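Last change on this page: 13/09/2022

# Keeping a small workshop table clean and useful

I repair small things at home: lamps, drawer handles, kitchen timers, sometimes a chair. For many years I worked on the same table where we eat, and I learned a few habits from that. Some of them came from my neighbor Dzintra Vasiliauskas, who sewed for a living and was very strict with tables.

## Before you start

Wipe the table with a dry cloth first and a damp one second. If you begin with the damp cloth, the fine dust becomes a gray paste and goes into the joints. I did this wrong for a long time.

Put a light cloth or a sheet of white paper under the work when you take apart something with springs. A dark screw is easy to find on white. A steel washer on a gray blanket can be lost for a whole evening.

## Glue and paint

Fresh wood glue comes off with warm water, so keep a wet rag near. Dried glue is another story. I lift it with an old plastic card, held almost flat, and I push slowly. Metal scrapers are faster but they leave lines, and later every line collects dirt.

For paint drops it depends on the paint. Water paint you can soften with a wet rag laid over the spot for 14 minutes or so long as it takes to drink a coffee. For oil paint I use a little white spirit on cotton, with the window open, and I test it first on the underside of the table. Rags with linseed oil must be spread flat outside to dry, never left in a ball. They can heat up and catch fire by themselves.

## Wooden edges

The edge of a table suffers more than the top. Sleeves, belts and clamps rub on it all day. Once a year, in July when the air is dry, I sand my edges lightly with fine paper and put on two thin coats of hard wax. Let the first coat dry overnight. If the edge has a dent but the wood fibers are not cut, put a damp cloth on it and touch it with a warm iron for a few seconds. The dent often rises, maybe not fully.

## Small parts

I used to keep screws in jam jars. It looks nice on a shelf, but you must pour out the whole jar to find one screw, and then pour it back. Now I use low, open trays for the job of the day and keep the jars only for storage. 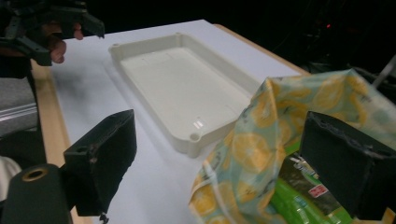

A tray with rounded corners on the inside is easier to empty with the fingers, and it is also easier to wash. Square corners hold sawdust and grease. Wash plastic trays with dish soap and lukewarm water — very hot water can bend the thin ones, and then they rock on the table.

When I take apart a thing with many steps, I lay the parts in the tray from left to right in the order they came off. Darius Petrauskas, who taught me to repair sewing machines, put a strip of masking tape along the bottom and wrote numbers on it. I still do it when there are more than ten parts.

## At the end of the day

Return the tools before you sweep. Screws you cannot identify go into one separate jar with a label "unknown". Mine is a Festeck coffee jar and I open it more often than I expected.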